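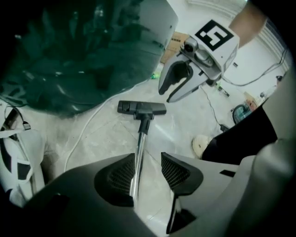
3 min read

Bathroom hands wanted – Osdale training room

Somebody has to teach the machines to clean a bathroom, and the machines have asked for you. (They haven't. Junhao Long in operations has, and he would like an answer by the end of March.)

Osdale cleans hotels, clinics and serviced flats. Over the past year we have begun moving the duller parts of the job to Irkico, our floor and fittings system, which learns by copying people who hold the same grippers it will use. We need more of those people. If you have ever vacuumed round a toilet while wondering where your life was going, you are already most of the way through the interview.

What you would do

You work in pairs or small groups in a mocked-up bathroom, with a gripper in your hand, doing ordinary jobs again and again. Vacuuming. Moving bottles. Reaching for things that have rolled somewhere awkward. A shift has 60 short tasks in it, and you log each one on a tablet before starting the next. Xuelian Ye runs the room and will tell you when your wrist has drifted, which it will.
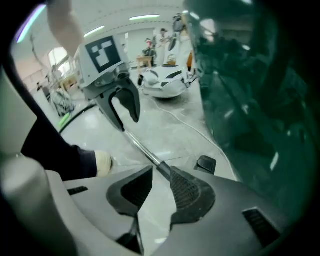 You get a proper break after every 11 tasks, away from the kit, with a kettle. Gloves are supplied. Slippers are up to you, and there is strong feeling on the subject.

What it means for the cleaners

Fair question, and the first one anybody asks. Cleaners on the Skusex contract keep their hours until the contract ends, and that is in writing. Some have moved across to this room, where the pay is better and the knees suffer less. Suqin Xiao did 178 shifts on hotel floors before she joined us and now decides what counts as clean. The system disagrees with her fairly often – she wins. We won't promise that every job will look the same in three years, and we'd be wary of any firm that did.

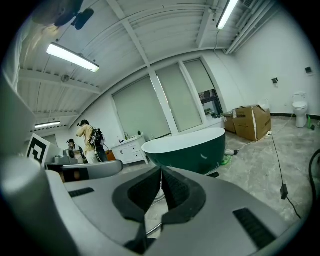 The training bathroom at Osdale. Not plumbed in, so please use the one down the corridor.

Who we want

Steady hands and a high boredom threshold. Cleaning or housekeeping work is a real advantage; a degree in robotics is neither needed nor held against you. You should be able to stand for most of a shift and say so when you can't.

To apply, send Yulan Yan a few lines on the worst bathroom you have ever cleaned. No CV at this stage. Trial shifts start at 9.30 in the morning and are paid, whether or not we take you on.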